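Print this page
E-mail this chapter

Chapter 9
What a Simulated Success Is Worth

Anyone who has sat through a product demonstration has heard a number like the one that opens the Sutorano case. The vendor's planner had finished 2000 pick-and-place runs in simulation, and the slide gave the success rate in large type. Nothing on the slide said what had been counted as a success.

When the engineers at Plorstead went through the logs, they found that a run passed if the object ended up inside a box drawn around the goal. A pen that rolled into the box passed. So did a pen that was half sunk into the surface under it, which the physics engine allowed for a few time steps before pushing the pen back out. The planner had done nothing wrong. It was asked to satisfy a test, and it satisfied the test.

This chapter is about the software between a task description and a motor command, and about how much of its reported skill belongs to the test and how much to the robot. You will need the material on coordinate transforms from earlier in the book. You will not need a real arm, although by the end you may wish you had one.

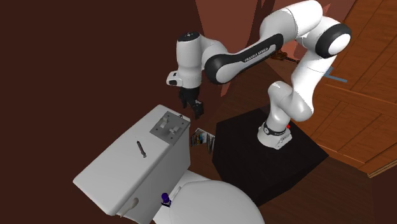 Start with scene generation. The Flemitari toolkit, used in most of the exercises, fills a room by sampling objects from a library and dropping them on any surface wide enough to hold them. Its authors call this variety, and in a narrow sense they are right. But a random layout tests only the kinds of trouble its sampler can produce. If every surface is rigid and every object's mass is known to the planner, then 2578 layouts will tell you very little about a soft sponge or a half-full bottle.

Perception deserves the same suspicion. Many planners are scored while reading object poses straight from the simulator, with no camera in the loop. Swap in estimated poses and the grasp that looked settled may miss by a finger's width. The Lombardi benchmark reports both scores side by side - a decent habit, and one that has not spread as far as it should.

Before you run Exercise 9.1, write down what you would accept as a completed task. Then run 50 trials, and read the log of every one your checker passes. Keep the failures too - we return to them in Section 9.4, where the checker itself is put on trial.

Print this page
E-mail this chapter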